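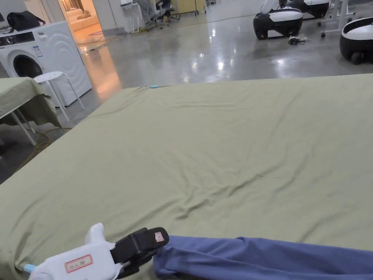 Grünes Spannbettlaken, darauf blaues Tuch

Spannbettlaken rutscht an den Ecken hoch – Steghöhe, Gummi oder Material?
Forum Haushaltstextilien > Bettwaren > Laken und Bezüge

stegmass_69
Oktober 2023
Ich suche eine belastbare Aussage zur Auslegung von Spannbettlaken auf hohen Matratzen. Ausgangslage: Kaltschaummatratze, Kernhöhe 16 cm, dazu ein Topper. Laken aus Jersey, Marke Hodora, laut Einnäher 100 % Baumwolle, Rundumgummi. Nach zwei bis drei Nächten zieht sich das Laken am Kopfende von der Unterkante hoch. Am Fußende tritt das Problem nicht auf.
Gewaschen wird bei 60 Grad, Trockner auf schranktrocken. Die Steghöhe ist auf der Verpackung nicht angegeben. Lässt sich das Verhalten eher auf Einlauf oder auf ermüdeten Gummi zurückführen?

kettfaden
Ohne Steghöhe ist das nicht zu beantworten. Miss von der Ecknaht bis zum Gummisaum, Laken flach auf dem Tisch, Gummi ungedehnt. Zu dem Maß gehört der Umschlag unter die Matratze. Faustregel: Matratzenhöhe plus Topper plus 12 cm. Was darunter liegt, hält nur über Reibung.
Jersey läuft zudem in Längsrichtung stärker ein als in der Breite. Das passt zu deinem Befund, dass es nur an einem Ende rutscht, denn am Kopfende kommt die Bewegung von Schultern und Kissen dazu.

Molton_Nord
Der Faustregel widerspreche ich. 12 cm Umschlag sind bei Rundumgummi zu viel, der Saum wirft dann unter der Matratze Falten und wandert. Ich komme seit Jahren mit der Hälfte aus. Entscheidend ist die Rückstellkraft des Gummis, und die leidet im Trockner. 60 Grad in der Maschine sind unkritisch, heiße Luft auf Elasthan ist es nicht.

stegmass_69
Gemessen. Steg kürzer als Kern und Topper zusammen plus Umschlag, gleich nach welcher der beiden Rechnungen. Das Laken ist also schlicht zu niedrig. Bleibt die Frage, weshalb es im ersten Jahr gehalten hat.
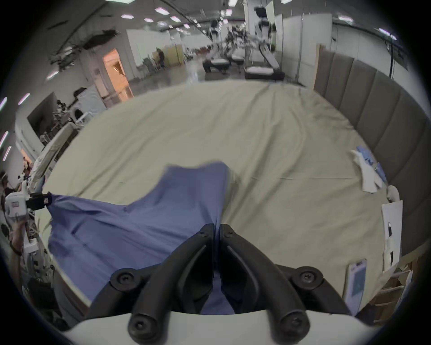 Zum Vergleich habe ich gestern ein zweites Laken aufgezogen, Typ Markatthorpe, Renforcé, gleiche Nenngröße. Der Stoff gibt kaum nach, die Ecken sitzen beim Aufziehen sehr stramm. Ich musste die Matratze am Fußende anheben. Über die Haltbarkeit kann ich noch nichts sagen.

kettfaden
Dass es im ersten Jahr gehalten hat, ist Restdehnung. Maschenware verzeiht ein zu kleines Maß, solange der Gummi arbeitet. Webware verzeiht nichts, sie sitzt oder sie sitzt nicht. Renforcé würde ich auf einem Topper nicht einsetzen, weil die Nähte an den Ecken bei jedem Bettenmachen die volle Zugkraft aufnehmen.

leinwandbindung
Zu pauschal. Webware mit 500 g Schleuderwäsche-Restfeuchte noch klamm aufgezogen lässt sich ohne Gewalt spannen und trocknet glatt. Mache ich bei Leinen von Lã seit Langem so. Nahtschäden: keine.

Molton_Nord
Feucht aufziehen auf Kaltschaum? Davon rate ich ab. Die Feuchte geht in den Kern, und von unten lüftet bei den meisten Lattenrosten wenig. Das ist ein Schimmelthema und kein Bügeltrick.

leinwandbindung
Klamm, nicht nass. Tagdecke bleibt bis abends ab, Fenster offen. Im Januar würde ich es auch lassen.

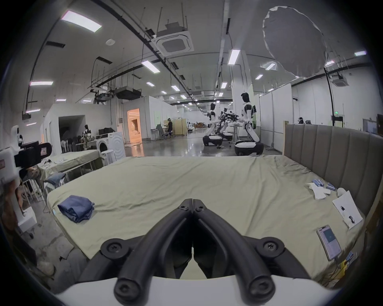
Zum Hochrutschen selbst: Lakenspanner unter die Matratze, diagonal über die Ecken geführt. Die Clips sollten am Gummisaum greifen und nicht am Stoff, sonst gibt es bei Jersey Laufmaschen. Meine sind von Skillamitz, Metallklammer mit Kunststoffeinlage. Modelle ohne Einlage haben mir den Saum durchgescheuert.

kettfaden
Spanner beheben das Symptom. Bei korrektem Steg braucht man keine.

leinwandbindung
Bei korrektem Steg und verstellbarem Lattenrost schon. Sobald das Kopfteil hochfährt, ändert sich die Länge der Auflage, und das Laken zieht nach.

stegmass_69
Der Rost ist verstellbar, das hätte ich im Eingangsbeitrag angeben sollen. Kopfteil wird täglich benutzt.

Molton_Nord
Dann Topper und Matratze getrennt beziehen. Topperlaken mit niedrigem Steg, Matratze mit eigenem Bezug. Beide Lagen können sich so gegeneinander verschieben, ohne dass der Saum mitgenommen wird. Und den Trockner auf niedrige Temperatur stellen.

stegmass_69
Topperlaken in Jersey ist bestellt. Das Hodora kommt ohne Topper auf das Gästebett, dafür reicht der Steg.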